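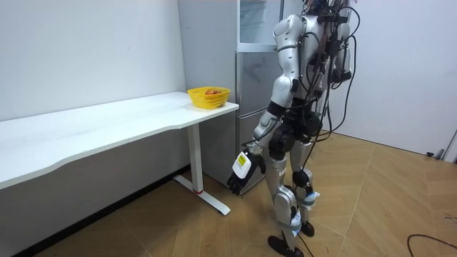 *The long white desk and the tall grey refrigerator in the ground floor room at Clundis.*

## Free fruit from the shared refrigerator at Clundis

The people who work in the Clundis building in Vernton can now take fresh fruit from a shared refrigerator on the ground floor. It has been available from this week, and it is open to everybody in the house, also to the small firms which rent only one desk upstairs.

The fruit comes from Groditz, the greengrocer in the next street. Groditz often has apples and pears on Thursday evening which are still good but will not be sold before the weekend. Until January these went to a farm outside the town. Then the farm closed, and Erick Mollel, who runs the shop, asked his neighbours if they could use them.

"I had two boxes of apples in the car and no place for them," says Mollel. "I rang at Clundis and they said, bring them in. After that I came again the next week."

At first the fruit stood in the entrance hall, where it became soft very quickly next to the radiator. The building manager, Tumaini Laizer, then decided to use the refrigerator in the ground floor room. It stands directly beside the white table, so a person can put things down before opening the door. 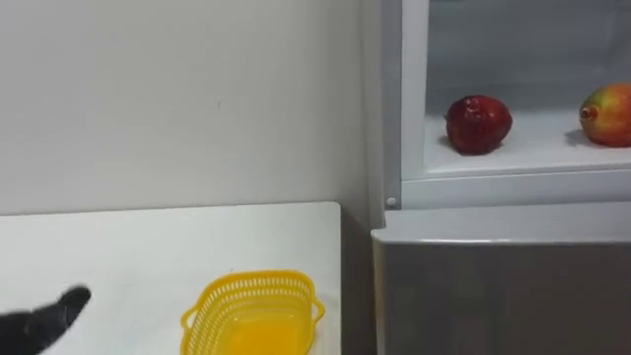

Laizer has made the rules as short as possible. Fruit that arrives is first looked through in the basket on the table. What is good goes on the shelf, with some space between the pieces. What is bruised, but can still be eaten, stays in the basket and should be taken the same day. Fruit with mould goes into the brown bin in the yard, and not in the bin under the stairs.

"Please do not push everything to one side to make place for your lunch," she adds. "There is another refrigerator for lunch on the second floor, and it is half empty most of the days."

Nothing has to be paid or written down. In the first weeks there was a list on the door of the room, where people were asked to write their name and what they took. Many found it unpleasant, and some said that they rather went without an apple. The list was removed in spring.

The demand is good. Between January and June, Groditz delivered 1000 pieces of fruit to the house, according to the delivery notes which Mollel keeps in the shop. Apples are the largest part. There were also pears, plums and, one time, a full crate of quinces that hardly anyone wanted. In the end Hamisi Nzioka from the print office on the first floor took them home and came back with jam.
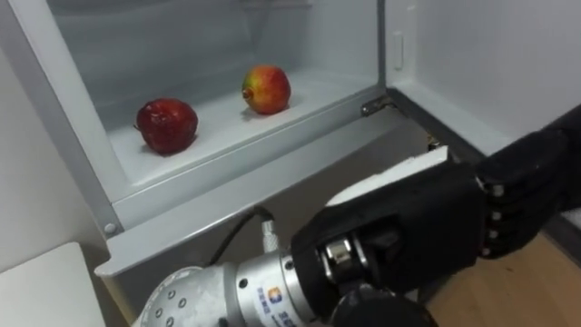

**By Raluca Ghiță** | Vernton local news | 6/7/24

Red apples are usually the first to go, says Nzioka, who passes the room each morning on his way to the stairs. He prefers the ones with some yellow in them, as they are less sweet. He would also like to see other things on the shelf. "Carrots, for example. Or cucumbers in summer. They need the cold more than an apple does."

Mollel does not exclude it. Vegetables are more difficult for him, he explains, for they lose water and must be collected on the same evening. He will try it with carrots in autumn, when there are plenty of them.

The costs are small. The firm Tokarz, which has its office on the top floor, has promised 100 euros for the electricity and for cleaning material until the end of the year. The refrigerator itself was already in the house and did not have to be bought.

Cleaning is done on Friday afternoon. All fruit is taken off the shelf, and the shelf and the rubber seal of the door are wiped with warm water and a little vinegar. Laizer asks that no strong cleaning product is used inside, even if somebody finds a stain that does not come off. The basket is washed at the same time in the sink across the corridor. Its sides are full of small openings, and for these an old toothbrush works better than a sponge. 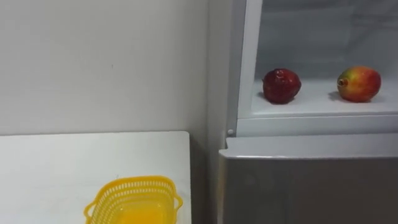 One question is still open, and it is the holiday time. In August many offices in the building are closed for two weeks, but Groditz stays open and will have more fruit than in the other months. Erasto Shemweta, who teaches evening courses in the house, has suggested that his students could take it during this period. They come on Tuesdays and use the side entrance, so the ground floor room would have to stay unlocked until nine o'clock. Laizer is checking this with the owner and expects an answer before the end of July.

There will also be a leaflet. Tokarz is printing 600 copies in English and Polish, with the delivery days and the rules for the shelf. They will be put in the letter boxes of Clundis and of the two houses opposite - the people there may come for fruit too, if they ring at the manager's office first.

The next delivery is on Thursday evening after six. Those who have questions, or a spare basket of a similar size, can speak with Tumaini Laizer in the office beside the main entrance.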